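# Replacing the Grasp Scheduler: Notes on a Two-Arm Planning Stack

The planning software for our bimanual table was rewritten over the winter, and the new version has been in daily use since February. This post records what was changed, what was kept, and which problems remain open. It is written chiefly for colleagues who maintain similar systems and who have asked for more detail than the release notes provide.

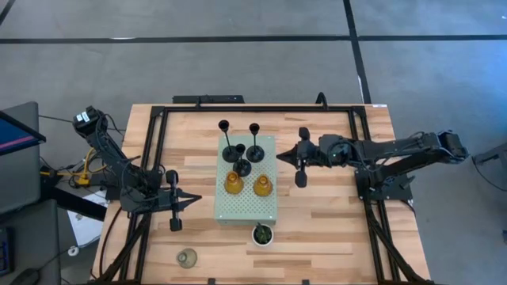 The previous scheduler, which we called Forkis, treated the two arms as separate clients of a single queue. Each arm requested a task, received it, planned a path, and asked for permission to move. Permission was granted if the planned path did not cross a reserved region of the table. The design was simple to explain and simple to test, and it served the laboratory well while the tasks consisted of moving one object at a time.

It became a hindrance once the tasks required an ordered clearing or setting of a shared surface. Two arms waiting on the same region would alternate in a predictable but wasteful manner. The left arm would finish a placement, withdraw to its home position, and release the region. The right arm would then begin to plan. Planning time was therefore added to every exchange, although the second arm had been idle throughout the first arm's motion.

## What the new planner does

The replacement is named Billuvlow. It plans for both arms in one process, and it holds a single model of the table in which every object has a pose, a shape class, an uncertainty value, and a list of objects that restrict access to it. The last item is the important addition. In Forkis, an object was either reachable or unreachable at the moment of the query. In Billuvlow, an object may be reachable on the condition that another is moved first, and this condition is stored and reused.

Our reference layout illustrates the point. Three black candle holders stand in a tight triangle at the far end of the green perforated platform, and two amber glasses are placed upside down directly in front of them. A gripper approaching low from the front must deal with the glasses before it can reach the nearest holder. An approach from the side is possible for the outer holders, but the wide bases are close together, and the margin between a finger and a neighboring base is small. The old scheduler would attempt the side approach, reject it on clearance, attempt it again from a slightly different angle, and continue in this way until its time limit expired. The new planner records the rejection together with its cause, and proceeds to consider the glasses.

The access list is recomputed only for objects whose neighbors have changed. This was proposed by Anouk Geerts, who also wrote the first working version of the update rule. Before her change, the planner rebuilt the entire list after each placement, and the cost was noticeable even on a small table.

## Perception

The perception module was not rewritten, but its output format was. It formerly delivered a list of detections with a confidence score for each. The planner was left to decide what the score meant, and different parts of the code decided differently. The grasp generator discarded anything below its threshold. The collision checker kept everything. As a result, an object could be present as an obstacle and absent as a target, and the operator was shown no explanation.

The module now reports position uncertainty and identity uncertainty as separate values. The planner may be certain that something occupies a given spot while remaining unsure what it is. This matters most for glassware. Our table includes translucent amber glasses and a greenish-gray one, and the last of these, when it rests directly on the light wood, produces a weak and unstable outline. The detector usually finds the outer circle or the smaller round foot inside it, and at times reports them as two objects with nearly the same center.

We addressed the double report with a merging rule: two circular detections that share a center within the stated uncertainty are treated as one object, and the larger outline is used for collision checking. The rule is crude. It would be wrong for a small cup standing inside a bowl, and we have therefore made it a setting in the scene file, where it can be turned off for layouts that contain nested objects.

The perforated platform caused a different difficulty. Its grid of small holes gave the depth filter a large number of spurious edges, and some of these survived long enough to be registered as very flat objects. The platform is now declared in the scene file as a known surface with its own filter settings. We had hoped to avoid declarations of this kind. In practice, one line of configuration proved more dependable than the three automatic methods we tried.

The potted plant near the corner of the platform is handled as a fixed obstacle with a generous boundary. Its leaves do not fit any of our shape classes, and no task requires the arms to move it.

## Shared space and motion

Billuvlow does not divide the table into regions. It reserves volumes along a planned path, and each reservation carries a start and an end in the plan's own time. When one arm moves ahead of schedule or behind it, the reservations shift accordingly. If a shift would produce an overlap, the arm with the lower priority slows down before it reaches the contested volume. Stopping outright is reserved for cases in which slowing is insufficient.

Priority was the subject of considerable discussion. Forkis had assigned it permanently to the left arm, for reasons that appear in no document we could locate. The new planner assigns it per step, to the arm whose delay would hold up the greater number of later steps. Ties go to the arm that is already moving.

One consequence deserves mention for anyone who adopts a similar rule. Operators had grown accustomed to the left arm going first, and they had come to read any other order as a fault. During the first weeks, several runs were stopped by hand although the plan was correct. We have since added a small panel to the operator's display that states which arm holds priority for the current step and why. Manual stops for this cause have become rare.

The grippers presented a smaller problem. The collision model inherited from Forkis represented each gripper as a single narrow box around the fingers. It left out the rounded blocks on either side, which extend well beyond the fingers and are the first part to touch a neighboring object when the wrist turns. The model now includes them. Several grasps that the old planner considered valid are rejected as a result, and we regard every one of these rejections as proper. The cost is that the planner prefers certain wrist angles strongly, and an observer may find its motions somewhat repetitive.

## Tooling

A planner is difficult to improve if its decisions cannot be examined afterward. For this purpose we built Zesmont, a replay tool that reads the planner's log and reconstructs the table model at any step. It displays the options that were considered, the one that was chosen, and the recorded reason for each refusal. It does not require the arms or the cameras, and it runs on an ordinary office computer.

Zesmont has changed our working habits more than the planner has. A disagreement about why an arm took a particular route was formerly settled by repeating the run, often without reproducing the behavior. It is now settled by opening the log. The tool can also alter one value in a recorded model and plan again from that point, so that a question such as "would this have succeeded with a larger clearance?" may be answered at a desk.

The regression suite is built on the same logs. It contains 313 recorded planning problems, of which 25 are marked as difficult and are run on every change to the code. The remainder run overnight. A problem enters the suite only after a person has reviewed the log and written a short statement of the expected result. The statement need not name a specific path. "Either glass may be moved first, but no holder may be moved before one of them" is a typical entry.

One entry, number 1981 in our issue tracker, has been reopened more often than any other. It concerns a plan in which both arms wait for each other at the start of a run, before either has moved. The tie rule given above does not resolve it, as neither arm is in motion. The present remedy is a fixed choice, and the fixed choice is the left arm. The author is aware that this restores a small part of the behavior we set out to remove.

## Open items

Three matters remain unsettled.

The uncertainty values do not yet grow with time. An object seen once and then hidden behind a forearm keeps the value it had when last seen, however long ago that was. A proper treatment requires the planner to know which parts of the table are hidden from view at each step, and the work on this has only begun.

The scene file has become long. It was intended as a brief statement of the surfaces and obstacles present, and it now carries filter settings, merging rules, and exceptions. A separate project, Pîrvu, is examining whether most of it can be generated from a short calibration run with manual review at the end. Early drafts of the generated files are readable — an improvement over several of our own.

Finally, handover between the arms is not supported. The data structures permit it, and the planner will produce such a plan if the restriction is lifted in the replay tool, but the force control needed to carry it out safely has not been reviewed. The restriction will remain in place on the physical arms until that review is complete.

Requests for the log format specification may be addressed to Anouk Geerts. The current draft omits the priority fields, which will be added with the next revision.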